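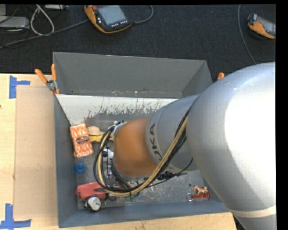 By Mirjam Imhof
Opinion

My mother kept a coffee can of odd parts on a shelf above the washing machine. It had washers, picture hooks, a couple of keys, the rubber foot off a blender. When something in the house broke, she looked in the can before she looked in her purse. I would guess she found what she needed one time in four. I have a can of my own now, and I think my town should have one too.

Grastby used to have a hardware store that sold things loose. You could buy one bolt. The store closed, and the nearest place that carries fasteners now is a chain in the next county that sells them in sealed packs of twenty. Last winter I needed a single shelf pin for a bookcase. I drove there and back, paid for twenty, used one and put nineteen in the can. My neighbor Fares Jaber did much the same thing a month later, for a pin the same size as mine. Neither of us knew the other needed one.

The town spends money on getting rid of things. We have a transfer station, a twice-yearly bulky pickup and a budget line for hauling. In January the town council approved $1,140 for new signs at the transfer station, telling people which container takes which kind of trash. I have no quarrel with the signs. But for less than that we could put a set of drawers and a counter in the old ticket office on Tikstead Road, which the town owns and heats anyway, and let people bring in their spare parts and take what they need.

I am talking about small parts. Large items already have somewhere to go. A decent table can be sold or given away in an afternoon, and the church takes lamps and chairs. A cabinet hinge has no resale value, and it would cost more to mail than to buy. So it sits in a drawer until somebody cleans out the house, and then it goes in the trash with everything else.

When I raised this at a public meeting, I heard two objections. The first was that it would fill up with junk. It might. People will drop off stripped screws and dead batteries if there is no one at the counter to say no. My answer is to open it only when it is staffed, four hours a week to start, and to turn things away. A library does not accept every box of books left on its steps.

The second objection came from Daiane Pacheco, who ran a thrift shop for years and whose opinion I respect. She said the sorting would kill it. A bucket of mixed screws is no use to a person who needs one particular screw, and sorting a bucket takes an evening. She is right about that, and I don't have a full answer. I do think sorting can be rough. Wood screws in one drawer, machine screws in another, hinges together, knobs together. Anyone who has fixed things at home is used to digging through a drawer with the old part in hand for comparison. A person who would rather not dig can still drive to the next county - that option isn't going away.

There is also the matter of what people know how to fix. A loose part is only useful to someone who can name what is wrong. My mother could. Many of my neighbors can't, and they would tell you so. A counter with a person behind it helps there too. The man at the old hardware store spent half his day telling customers they had brought in the wrong thing, and most of them went home with the right one.

I am not claiming this will save the planet or lower anyone's taxes by an amount they would notice. A shelf pin weighs almost nothing. What bothers me is the hour of driving and the nineteen pins.

The council takes up the use of the Tikstead Road building again this spring. The other proposal is to rent it out for storage. I would ask them to try the parts room for one year first, and I will take the first month of shifts at the counter myself.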